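製品レビュー:Gelard 小物ピッキングキット(評価貸出版)

今号では、Gelard の小物ピッキングキットを取り上げる。産業用アームの手首に後付けするグリッパ一式と、把持計画ソフトウェア Lorulness、それに教示用の設定ファイル集を組み合わせた製品で、バラ積みの小型ワークを一方の箱から他方の箱へ移す作業を対象としている。国内の取り扱いは Dukard で、評価貸出と購入の両方に対応する。5月に貸出機を受け取り、社内の KUKA アームに取り付けて試した。

構成と取り付け

箱の中身はグリッパ本体、制御基板、手首側のアダプタ、ケーブル一式、予備の爪が8本。爪の交換には六角レンチを1本使う。アダプタのボルト穴は当方の手首フランジにそのまま合い、追加工は不要だった。開梱から最初の開閉動作まで、配線を含めて51分。内訳としては配線の取り回しが最も長く、手首の回転でケーブルが引かれない余長を決めるのに2回やり直した。付属の説明書には余長の目安が載っていない。次版で追記してほしい項目である。

通信はイーサネット1本で、電源は別系統になる。コントローラ側には専用のプログラムを読み込ませるが、既存の動作プログラムから呼び出す形なので、元の構成を崩さずに済む。安全信号の扱いはキットの範囲外で、利用者側で設計する必要がある。カタログではこの点が小さな注記にとどまっており、導入を検討する場合は見積もりの段階で確認しておくとよい。

ソフトウェア

Lorulness の設定画面は、箱の内寸、壁の傾き、ワークの寸法を入力する欄が中心になっている。傾斜壁の箱に標準で対応している点は評価できる。この種のソフトウェアでは箱を直方体として扱うものがあり、壁際のワークに対して爪の進入角度を無駄に制限してしまう。Lorulness では壁の角度を面ごとに指定でき、手首の傾きもそれに応じて計算される。

一方で、仕切り壁の上端の高さは全体で一つの値しか持てない。箱ごとに高さが違う場合は高い方に合わせることになり、移動経路がその分だけ長くなる。開発元の Rosimeire Evangelista 氏に問い合わせたところ、面ごとの高さ指定は次の更新に含める予定との回答を得た。時期は示されていない。

ログは試行ごとに1行のテキストで残る。爪の開度、進入角度、把持判定の結果が並び、表計算ソフトでそのまま開ける。画面の表示言語は英語のみで、エラーメッセージには番号しか出ないものがある。番号の一覧は説明書の巻末にあるが、索引がないので探すのに手間がかかる。

試験の条件と結果

試験には木製の細い角棒を用いた。円筒や球に比べて姿勢の自由度は低いが、二本が平行に並ぶと爪を差し込む隙間が狭くなり、グリッパの寸法がそのまま成否に出る。箱は傾斜壁の板金製を二つ並べ、空の箱を移し先とした。箱が空になるたびに向きを変えて入れ直し、把持試行が2467回に達したところで打ち切った。

失敗のうち最も多かったのは、棒の端をつかんで持ち上げたあとに先端が下がり、仕切りに触れるものである。把持位置の許容範囲を棒の中央寄りに絞ると減ったが、壁際の棒で候補が見つからない場合が増えた。許容範囲は初期値のままにせず、ワークの長さに合わせて調整することを勧める。次に多かったのは隣り合う棒を同時に挟む失敗で、こちらは爪の開き幅を狭めることで対処できた。
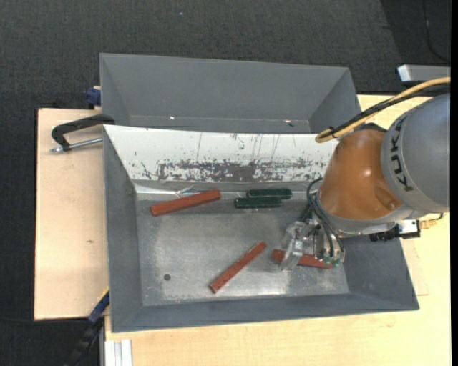

写真:赤褐色と濃緑の角棒を使った試験。グリッパを手前の箱に下ろしたところ。

アームの速度は定格の40パーセントに固定した。これより上げた場合の挙動は今回確認していない。爪の摩耗は試験終了時点で目視では認められなかったが、先端の片側に細かい擦り傷があり、箱の底との接触によるものとみられる。下降の終点は底面から少し余裕を取って設定した方がよい。

他製品との比較

以前の号で扱った Azevedo の吸着式キットとは用途が重なる部分がある。平らで広い面を持つワークなら吸着式の方が設定項目が少なく、立ち上げも早い。細い棒のように吸着面が取れないものでは、Gelard の挟み込み式に分がある。両方を使い分ける場合、Gelard のアダプタに Azevedo の吸着パッドを付けることはできず、手首側から交換する必要がある。

所見

取り付けと基本動作に大きな問題はない。経路生成の制約と説明書の不足は、担当者に多少の経験があれば補える範囲だと考える。初めてアームを扱う部署には、Dukard の立ち上げ支援を併せて申し込むことを勧める。評価貸出の申し込みは Dukard の窓口で受け付けており、申込書にはアームの型式と手首フランジの図面を添付する。予備の爪は追加で購入でき、材質の選択肢は現在のところ一種類である。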